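The Rent, the Stairs and the Accordion

March, evening, kettle on

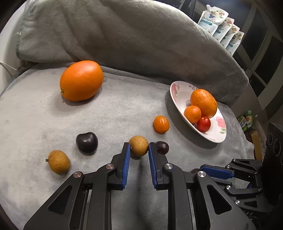 Vasilică Zamfir thinks I should stop calling it a hobby, since a hobby is something you enjoy and I have been playing the accordion for five months. He said this on the landing, holding his mail, in the tone of a doctor who has seen the scans. He lives directly underneath me. He has never once complained, which I used to take for kindness and now think is a form of research.

I bought the thing in Simstead last fall from a shop called Skarketti, which sells used instruments, lamps and a kind of licorice I would not give to a horse. The tag said 600. I stood there looking thoughtful, a technique I learned from my father, and the man let it go for 547. I walked out feeling like a shark. It took me until the bus stop to find that one of the bass buttons goes down and stays down, so that every tune I play now has a cow in it.

Tonight's practice was the slow waltz, page nine. I have been on page nine long enough to get mail there. The right hand more or less knows it. The left hand has its own plans. And the bellows want a third hand, or at least a better brain, and by the second repeat I was pulling when I should have been pushing and made the noise of a sofa being dragged through a church.

Stopped for soup. Started again. Stopped for toast.

The class is going a little better. There are eleven of us on the third floor of the old Ovow building, where they used to make elevator parts and where the elevator does not work. Twenty-two pounds of accordion up three flights, in a case with one good latch. By the time I sit down I have already had the workout and would be happy to go home. The teacher puts the beginners near the window so the sound has somewhere to go. She told me last week my rhythm was "very personal." I wrote that down on the cover of my music and then wished I hadn't, because the woman next to me read it and patted my arm.

The rent letter came too. 873 a month starting in May. I read it standing up, then sitting down, and it was the same number. I did the arithmetic on the back of the envelope and found I can afford it if I give up the class, or lunch, or heating the bedroom. I have decided on the bedroom. It's nearly spring and I own sweaters. I also called the management office to ask about the stair light, which has been out since before the holidays, and got a recording thanking me for my patience. I don't remember offering any.

Called my sister. She wanted to talk about the summer get-together and whether I'd play. I said I only had the one waltz. She said that was fine, people would be eating. Then she said, after a pause, that maybe I could set up on the far side of the garage. We've been close all our lives and I felt every year of it.

Her other news was that Crăciun, the dog, has eaten a glove. Second one this winter, the other hand, so at least he's thorough. The vet charged them 370 to say wait and see. I could have told them wait and see for nothing. It's how I've handled most of my teeth.

Back to the waltz at eight. I tried a trick from the class - you hum the left hand and play only the right, then swap. Humming the bass line of a waltz alone in a kitchen is a fine way to find out what you've become. But I got through the first sixteen bars twice in a row with no major injuries, and on the second time I even managed the little turn at the end, the one that goes up instead of where your fingers want to go. I sat there for a minute after that, very pleased, with the straps cutting into my shoulders. Then I tried it a third time to be sure and the cow came in.

There was a knock. Vasilică again, in slippers. I had the apology half out of my mouth. He said the turn at the end of the first part should be lighter, that I was landing on it like a man getting off a truck, and that his uncle used to play the same one at weddings until people stopped asking. He hummed it for me right there in the doorway, all the way through, both repeats, with his eyes shut. He was a good deal better at it than I am and he didn't have an instrument.

I asked if he wanted to come in and try it. He said God, no. Then he asked what I'd paid and I told him, and he looked at the accordion for quite a while and asked if the licorice came with it.

To do tomorrow: call about the light again. Buy a small screwdriver for the stuck button. Answer the rent people in a civil tone. Find the other gray sock, or admit it. Page nine, first half, lighter on the turn.

Half past ten now and it's quiet downstairs, except that he's humming it. He's taking it faster than I do.

Back to top | Contact | © All entries remain with the author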